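Power Ratings Belong on the Recipe, and Cook Times Do Not
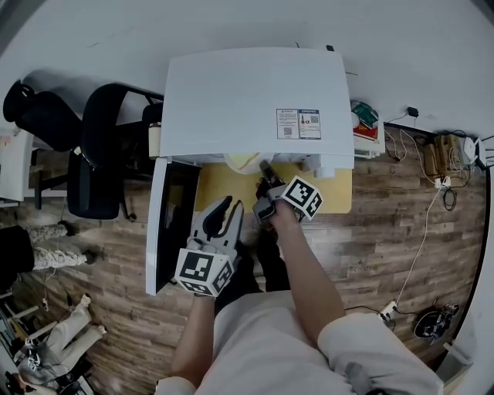 3 min read

Printed microwave instructions are written as a time: four minutes on high, stir, two more minutes. The time is the least portable quantity in the process. It depends on the output power of the oven, the starting temperature of the food, the mass of the load, and the shape of the dish, and the package usually addresses only the first of these, in small type, if it addresses any.

My position is that food packaging and published recipes should state energy and an end temperature, and leave time to the cook or to the oven.

The arithmetic is simple. An oven rated at 1000 watts delivers 60 kilojoules per minute at full power, before losses. A 700-watt oven delivers 42. A package that says four minutes and means 240 kilojoules will underheat in the second oven by nearly a third. The correction requires one division. Most people don't know the rating of the oven they own, and the rating is commonly on a plate inside the door or on the rear panel, where it gets read once, during installation.

Denise Blackburn raised the standard objection when I circulated a draft of this. Rated output is measured with a water load under fixed conditions, and real food absorbs differently. A small portion absorbs less of the available power than a large one. Frozen food absorbs poorly until some of it melts, and then the melted part absorbs very well. All of this is correct. It is also an argument against printed times, which carry every one of these errors plus the error in power. Removing one error out of four is worth doing.

A second objection is that people won't do division while hungry. They don't have to. The Pagano frozen line sold in my area prints a short table on the back: three power ratings, three times. It takes up less room than the serving suggestion. My complaint with the table is that it stops at 26 ounces, so the family size gets a single line reading "adjust as needed."

The end temperature matters more than either number. For leftovers, the usual target in the United States is 165 degrees Fahrenheit, and a basic probe thermometer settles the question in seconds. Instructions that say "until hot" transfer the whole problem to the reader. Steam at the rim of a bowl says very little about the center of a dense casserole, where heat arrives mainly by conduction from the outer layers. Standing time exists for that reason, and it should be printed as a step with a number, on its own line. Many packages put it in the same sentence as a warning about hot film, and readers skip both.

Power level settings deserve a note. On most conventional ovens, 50 percent means full power for half of each cycle. An inverter model reduces output more or less continuously. Average energy is similar, but results with eggs, butter, and cheese sauces are not, and a recipe that depends on the distinction should say so. Mirko Messina tests recipes for a living and writes "medium, inverter" or "medium, cycling" in the margin. I would like to see that in print.

None of this requires new hardware. It requires one more line of type and a willingness to drop a number that readers find comforting. Until then, find the plate, write the wattage on a piece of tape, and put the tape next to the keypad. Mine has been there since March.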